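Workshop notebook, Stovham bench
Thursday, January

Carried on with the paste trials for the Karcombe ledgers. Last entry left off with the wheat starch batch going stringy on the second day, so I threw it out and made fresh this morning. Same flour, less water, cooked longer. Took it off the heat when it started to go glassy and pushed it through the sieve twice. Much better under the brush. It needs thinning for the tissue repairs but not for the spines.

For anyone picking this up later: the Karcombe set is 17 volumes, all half leather over boards, all with the same fault at the front joint. Whoever rebacked them used a hot animal glue and far too much of it. It has gone brown and brittle and comes away in flakes, taking the top layer of the spine folds with it. Volumes 1 to 8 are done as far as lifting the old spine. The rest are still boxed on the lower shelf, in order, please leave them that way.

Tried the methylcellulose poultice on the glue residue again. Left it on for 13 minutes under polyester film, then scraped with the bone folder. That was enough on volume 6 but volume 7 needed a second go. I suspect 7 was glued twice. Don't be tempted to leave it longer, the folds swell and the sewing thread starts to pull.
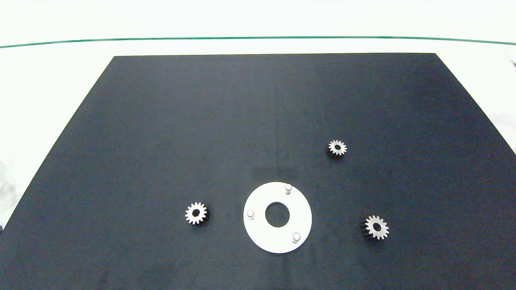 Materials and stock

Black cover cloth from Rieger: the last roll is stiffer than the one before and shows every thumbprint. It turns in well at the corners all the same. I'll use it for the slipcases and keep the old roll for anything that will be handled.

Grey board is low. There are enough full sheets for the slipcases if the cutting is planned properly, not enough if people help themselves for shelf labels. Use the offcuts in the tray.

Harnness sent the long-fibre tissue in the lighter weight by mistake. I kept it. It is too thin for the joints but good for the tears along the fore edge, and it takes toned acrylic without cockling. Have asked for the heavier one as well.

Linen thread: plenty. Beeswax: one block, half used.

Joint repair, volumes 1 to 4

Lined the spines with tissue first, then aerocotton, grain across the spine. Paste only, no PVA, so it can all come off again. The cotton is cut 44 mm wider than the spine, to give enough to tuck under the lifted leather on both boards. I went narrower on volume 1 and regretted it, as the edge sits right where the board flexes. Will redo it when the others are finished.

Lifting the leather at the board edge is still the slow part. The blunt spatula is better than the scalpel here. On volume 3 the leather is red rotted along the tail and powdered as soon as I touched it, so I stopped and brushed on two coats of consolidant. It darkened slightly and has stayed dark. Acceptable, but test a corner before doing the whole edge on any of the others.

Volume 4 opens well now. The text block drops flat at the middle and very nearly flat at the front. The first gathering still drags a bit. I had a look down the fold and there is a stub from a removed leaf caught in the old glue. Noted on the treatment sheet, not going to chase it.

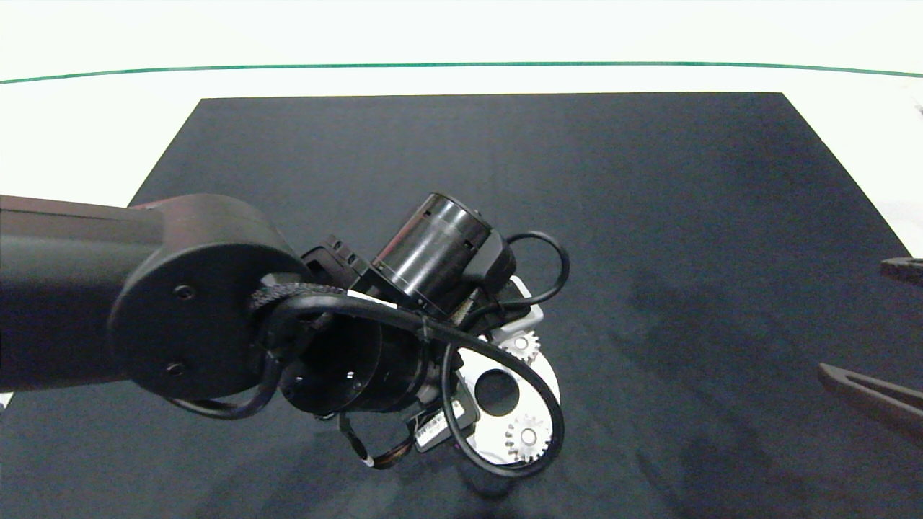

Black mat on the white tabletop.

Pressing: boards out, blotter changed twice, light weight overnight. The nipping press is leaving a mark on the left hand side again. Packed it with a piece of felt for now, but the platen wants looking at properly.

One mistake to own up to. I pasted the label for volume 2 on to the spine before checking the height against volume 1 and it sits low. Lifted it with a damp blotter straight away and no harm done. There is now a card template in the drawer with the label position cut out of it.

To do

Redo lining on volume 1
Poultice volume 8, check for double glue first
Dye tissue for the brown joints, two shades darker than the test strip
Ring Harnness about the delivery
Fresh blotters
Write up the consolidant test for the Karcombe file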